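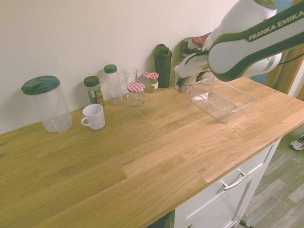

나는 명상 앱에서 연속 기록 기능을 없애야 한다고 생각한다. 앱 자체를 없애자는 말은 아니다. 나도 앱으로 명상을 시작했고 지금도 가끔 종소리 타이머를 쓴다. 문제 삼고 싶은 것은 며칠째 빠지지 않고 앉았는지를 첫 화면에 크게 띄우고, 하루를 거르면 그 숫자를 0으로 돌려놓는 방식이다.

내가 쓰던 앱은 Geagea였다. 퇴근하고 집에 와도 머릿속이 계속 회사에 있던 시기에 깔았다. 처음 두 달은 도움이 되었다. 자리에 앉는 일 자체가 어색한 사람에게는 누가 시켜 주는 것이 필요하고, 숫자가 올라가는 것을 보는 재미도 무시할 수 없다. 백 일이 되었을 때 앱이 축하 화면을 띄워 주었고 나는 그것을 저장해 동생에게 보냈다. 동생은 엄지손가락 하나를 답으로 보내왔다.

기록은 238일에서 끊겼다. 끊긴 날 나는 장례식장에 있었다. 외삼촌이 돌아가셨고, 밤늦게까지 손님을 맞고 신발을 정리하고 육개장 그릇을 날랐다. 자정을 넘기고 나서야 앱 생각이 났다. 그때 든 감정을 그대로 적자면 아까움이었다. 외삼촌 영정이 있는 방에서 몇 걸음 떨어진 복도에 서서 나는 숫자를 아까워했다. 2,000원을 내면 끊긴 기록을 하루치 복구해 준다는 안내가 떠 있었고, 나는 결제 버튼을 누르기 직전까지 갔다.

누르지 않은 것은 대단한 깨달음 때문이 아니다. 결제 비밀번호가 기억나지 않았다. 다만 다음 날 아침 버스에서 그 일을 다시 생각하니 이상한 점이 많았다. 돈을 내면 앉지 않은 날이 앉은 날로 바뀐다. 그렇다면 그 숫자는 애초에 무엇을 세고 있었는가. 그리고 밤새 상가에서 일한 하루가 왜 빈칸으로 처리되어야 하는가. 나는 그날 어느 때보다 오래 가만히 있었고, 어느 때보다 많이 들었다. 친척 어른들이 외삼촌 젊었을 때 이야기를 하는 동안 휴대전화를 한 번도 꺼내지 않았다. 평소 저녁에 하던 12분짜리 호흡 명상보다 그쪽이 내가 명상에서 얻고 싶던 상태에 더 가까웠다.

이 이야기를 Gallby의 좌선 모임에서 꺼냈더니 반응이 갈렸다. 한 달에 두 번 모이는 작은 모임이고, 그날은 8명이 와 있었다. 기록 덕분에 겨우 계속한다는 사람도 있었고 기록을 꺼 두려고 설정을 한참 뒤졌는데 못 찾았다는 사람도 있었다. 모임을 이끄는 Dalal Aoun은 자기 경험을 이야기했다. 예전에 하루도 안 빠지고 새벽에 앉던 때가 있었는데, 그 무렵 집안 식구들에게 제일 쌀쌀맞았다고 한다. 아이가 일찍 깨서 울면 아이보다 방해받은 새벽이 먼저 떠올랐다는 것이다. 앱이 나오기 한참 전 일이고, 그때는 달력에 연필로 동그라미를 쳤다고 했다.

그러니 이것을 기술의 문제로만 볼 수는 없다. 횟수를 세는 일은 오래되었다. 염주도 묵주도 세는 도구다. 절을 몇 배 했는지, 경전을 몇 번 읽었는지 헤아리는 전통은 여러 종교에 있다. 내 외할머니는 평생 새벽 기도를 다니셨고, 성경을 처음부터 끝까지 읽을 때마다 표지 안쪽에 작은 줄을 하나씩 그어 두셨다. 세는 행위가 수행을 망친다고 하면 외할머니의 줄도 문제가 되어야 하는데 나는 그렇게 생각하지 않는다.

차이를 몇 가지 짚어 볼 수 있다. 우선 염주는 손안에서 끝난다. 한 바퀴를 돌고 나면 처음 알로 돌아오고, 어제 몇 바퀴를 돌았는지는 염주에 남지 않는다. 세는 이유도 단순해서 마음이 달아나지 않게 손에 할 일을 주는 것이다. 외할머니의 줄은 남기는 하지만 지워지지 않는다. 몇 달을 쉬었다가 다시 읽어도 앞에 그은 줄은 그대로 있다. 편찮으셔서 교회에 못 나가신 겨울에도 줄은 줄지 않았다. 연속 기록은 둘 중 어느 쪽도 아니다. 계속 쌓이면서 하루 만에 전부 사라질 수 있다. 쌓일수록 잃을 것이 커지니까 나중에는 잃지 않으려고 앉게 된다.

잃지 않으려고 앉을 때 자세부터 달라진다는 것을 나는 꽤 늦게 알았다. 이백 일 가까이 되었을 무렵의 나는 밤 열한 시 오십 분에 이불 위에서 앱을 켜고 제일 짧은 과정을 골랐다. 눈은 감았지만 귀는 끝나는 종소리를 기다리고 있었다. 어떤 날은 양치를 하면서 틀어 놓았다. 앱은 그것도 하루로 쳐 주었다. 친구 집에서 자던 날에는 화장실에 들어가 소리를 끄고 재생만 시켰다. 여기까지 오면 명상을 한 것인지 명상 앱을 켠 것인지 구분하기 어렵다. 기록에는 똑같이 적힌다.

Fares Jaber와는 이 문제로 꽤 길게 다투었다. 그는 Puvport에서 직장인을 대상으로 명상 수업을 하는데, 수강생에게 연속 기록을 쓰라고 적극적으로 권한다. 그의 주장은 이렇다. 사람들 대부분은 수행의 동기를 고민할 단계까지 가지도 못하고 첫 주에 그만둔다. 불순한 동기로라도 앉은 사람은 언젠가 제대로 앉을 가능성이 있지만 앉지 않은 사람에게는 그 가능성이 없다. 양치하면서 틀어 놓는 사람도 서른 번에 한 번은 진짜로 숨을 본다. 그 한 번을 위해 나머지를 참아 줄 수 있다고 그는 말했다.

나는 이 주장에 일리가 있다고 본다. 내가 그렇게 시작한 사람이니 부정하기도 어렵다. 그런데 그는 그만두는 사람을 첫 주에 그만두는 사람으로만 생각하는 것 같다. 나는 기록이 끊긴 뒤 석 달 동안 한 번도 앉지 않았다. 238이라는 숫자가 있던 자리에 0이 있는 화면을 보기 싫어서 앱을 폴더 안쪽으로 옮겼고, 앱이 안 보이니 명상도 하지 않았다. 모임에서 물어보니 비슷한 경우가 나 말고 셋 더 있었다. 한 사람은 출산으로, 한 사람은 이사로, 한 사람은 그냥 깜빡 잊어서 끊겼고 그길로 그만두었다. 첫 주의 이탈을 막아 주는 장치가 반년 뒤의 이탈을 만든다면 그 값도 계산에 넣어야 한다.

Fares에게 이 이야기를 했더니 그건 장치보다 집착의 문제이고 집착을 알아차리는 것도 공부라고 했다. 나는 이런 대답을 좋아하지 않는다. 틀린 말은 아닌데, 무엇을 갖다 놓아도 성립하기 때문이다. 방석에 돌멩이를 넣어 놓고 불편함을 알아차리는 것도 공부라고 할 수 있다. 그래도 돌멩이는 빼고 앉는 편이 낫다.

복구권을 파는 문제는 따로 이야기해야 한다. 앱을 만드는 데 돈이 드는 것은 안다. 녹음을 하고 서버를 돌리는 사람들도 월급을 받아야 한다. 나는 강의에도 돈을 냈고 방석도 좋은 것으로 샀다. 수행에 돈이 끼면 안 된다고 말할 처지가 못 된다. 하지만 강의료는 배움의 값이고 방석값은 방석의 값이다. 복구권은 불안의 값이다. 불안을 가라앉히려고 찾아온 사람에게 작은 불안을 하나 만들어 주고, 그 불안을 덜어 주는 대가를 받는다. 금액이 적다는 것은 변명이 되지 않는다. 장례식장 복도에서도 선뜻 누를 만한 금액이니 오히려 더 생각해 볼 일이다.

다른 방식도 가능하다. 올봄에 나는 Bumisum에서 사흘을 보냈다. 산 중턱에 있는 작은 수련원이고 난방이 약해서 4월에도 양말을 두 켤레 신어야 했다. 그곳에는 출석부가 없다. 새벽 좌선 시간에 종을 치고, 온 사람은 앉고 안 온 사람은 찾으러 가지 않는다. 둘째 날 새벽에 나는 늦잠을 잤다. 미안한 얼굴로 아침 공양에 갔더니 옆자리 사람이 국그릇을 밀어 주며 무국이 잘 됐다고만 했다. 저녁에는 종소리를 듣고 올라가 앉았다. 아침에 빠진 것이 저녁에 아무 영향을 주지 않는다는 게 처음에는 허전하기까지 했다. 빠졌으면 무언가 깎여야 할 것 같은데 깎일 것이 없었다.

그 허전함을 나는 지금도 가끔 생각한다. 회사에서는 실적이 쌓이고, 운동하면 걸음 수가 쌓이고, 외국어를 배우면 등급이 쌓인다. 그런 생활을 오래 하다 보니 쌓이지 않는 일은 안 한 일처럼 느껴진다. 내가 처음에 명상을 하려던 이유가 바로 그 느낌에서 좀 벗어나고 싶어서였는데, 고른 도구가 같은 느낌을 매일 밤 확인시켜 주는 것이었다. 앱을 탓하기 전에 고른 사람의 탓도 있다. 나는 숫자가 나오는 앱과 나오지 않는 앱을 비교했고 숫자가 나오는 쪽을 골랐다.

앱을 만드는 쪽에 바라는 것은 많지 않다. 연속 기록을 기본값으로 켜 두지 말 것. 원하는 사람은 설정에서 켤 수 있게 하되, 끄는 버튼도 같은 자리에 둘 것. 꼭 숫자를 보여 주어야 한다면 지금까지 앉은 날의 합을 보여 줄 것. 합은 줄지 않으니 하루를 쉬어도 사람을 쫓아내지 않는다. 복구권은 팔지 말 것. 밤 열한 시가 넘으면 알림을 보내지 말 것. 그 시간에 명상을 재촉받아서 좋을 사람은 드물다.

쓰는 사람 쪽에도 할 말이 있다. 기록이 도움이 되는 시기는 분명히 있고, 그 시기에는 써도 된다. 다만 여행 가방을 싸면서 충전기보다 기록 걱정을 먼저 하고 있다면, 아픈 날 누워서 재생 버튼만 누르고 있다면 일부러 하루를 빠져 보기를 권한다. 나는 장례식장에서 뜻하지 않게 끊었고 그래서 석 달을 버렸다. 스스로 고른 날에 끊었으면 다음 날 다시 앉기가 훨씬 쉬웠을 것 같다. Dalal에게 이 말을 했더니 자기는 달력을 떼어 내는 데 이 년이 걸렸다고 했다.

요즘 나는 부엌 식탁 의자에 앉는다. 방석은 무릎이 아파서 치웠다. 아침에 앉는 날이 많고 밤에 앉는 날도 있으며 안 앉는 날도 제법 된다. 시간은 대개 12분인데 특별한 뜻은 없고 앱에서 쓰던 길이가 몸에 남은 것이다. 이번 달에 며칠 앉았는지는 모른다. 지난주에 Fares가 전화로 그래서 요즘은 꾸준히 하느냐고 물었을 때 대답이 조금 늦었다. 그는 그것 보라고 했고, 우리는 그 이야기를 다시 삼십 분쯤 했다.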